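# Getting gray scuffs and old smells out of plastic container lids

Most advice on cleaning plastic lids is copied from one page to the next, and a good part of it doesn't hold up. I tried the usual tricks on a stack of white lids over the course of June. What follows is the routine I kept. It's short.

## What you need

- dish soap, any kind
- a soft toothbrush
- baking soda
- a microfiber cloth
- a dish rack, or a towel you don't mind getting wet

Skip the special plastic restorers. I bought a bottle of Wukex because a neighbor swore by it, and my lids came out looking just as they did with soap. Melamine sponges do lift marks, but they do it by sanding. On a matte lid you trade a gray smudge for a shiny patch.

## Steps

1. Pull out any gasket that comes out by hand. If it fights you, leave it in. My Belden lids have a loose one and the Ulton ones don't have one at all.
2. Fill the sink with warm water and a squirt of soap. Soak for 25 minutes. I've seen "overnight" recommended and could find no difference the next morning.
3. Run the toothbrush along the channel inside the rim, slowly, and go around each corner twice. Grease sits in the bend.
4. Mix baking soda with a little water until it holds together. Rub it on the flat part with a fingertip, rinse, and look at it in daylight before deciding it needs more.
5. Stand the lid on its edge to dry. Flat on the counter, water stays in the groove.

The flat panel gets all the attention, though it's the easy part. A few faint gray smudges there do no harm. The molded rim deserves your time, particularly where it curves.

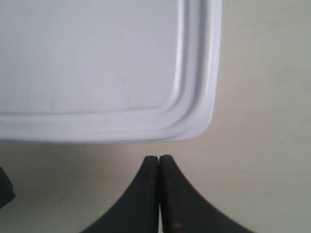
Can I put the lids in the dishwasher instead?

Only if the lid or the maker's instructions say so, and then on the top rack, away from the heating element. Even a lid that's rated for it can come out with food still packed in the groove, so check before you put it away.

## Marks that won't move

A smudge wipes off or at least gets paler. A scuff stays put, and you can often feel it with a fingernail. Once you're sure it's a scuff, stop. Heloísa Meireles, who taught me to can tomatoes, suggested toothpaste, so I tried it on an old Eyvindsson lid. It smelled of mint for four days and the scuff was still there.

Bleach I'd leave alone. It may lighten a tomato stain, but so will a sunny windowsill, given a few afternoons.

For smells, leave the lid and the box apart on a shelf with some air around them. Storing them snapped shut is how most of mine got that way.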